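Been asked a few times how the tool library in Brellcombe works, so I'll put it in one thread. Sep 24, 2026, for anyone reading this later and wondering if it's out of date.

1/ It costs £13 a year to join. You can have three things out at once, for a week each. If no one else has asked for an item you can keep it a second week.

2/ We have 142 members at the moment. Most joined to borrow one thing, usually a carpet cleaner or a long ladder, and then didn't come back for months. That's fine.

3/ Hand tools go out far more than I expected when we opened. Power tools get the attention but people mainly want something to get them through a small job on a wet afternoon.

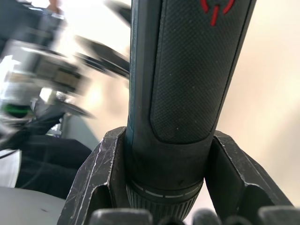 Black handle, held upright.

4/ If you bring something back damaged, say so. We don't charge for wear. We do charge if a thing is lost, at half what it cost us.

5/ Štefánia Havlíček does the repairs. She asks that you write down what went wrong on the brown tag and leave the tag on. "Broken" is no use to her. "Cuts out after a minute" is.

6/ We can't take everything people offer. No petrol mowers, no chainsaws, nothing with a cut or taped flex. Please don't leave boxes outside the door on Lulidley Lane. Email first.
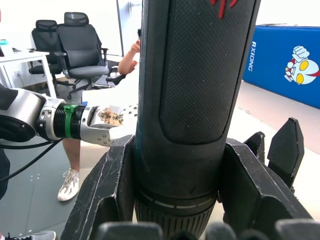

7/ Same goes for paint. We had 11 tins left on the step last November and had to pay to get rid of them. The council site takes it if it's dried out.

8/ Money: rent is the big one, then insurance. We had £1008 in the account at the end of last month, so we're all right until spring but won't be buying a new wallpaper steamer.

9/ Someone asked about lending to people outside the town. Yes, if you can get here to collect. We don't post anything.

10/ Booking is by the online form or by ringing during opening hours. The form sometimes shows an item as in when it's been lent out that morning. If you're coming a long way, ring.

11/ The tile cutter has a waiting list of four. I'll add a post here when it's shorter.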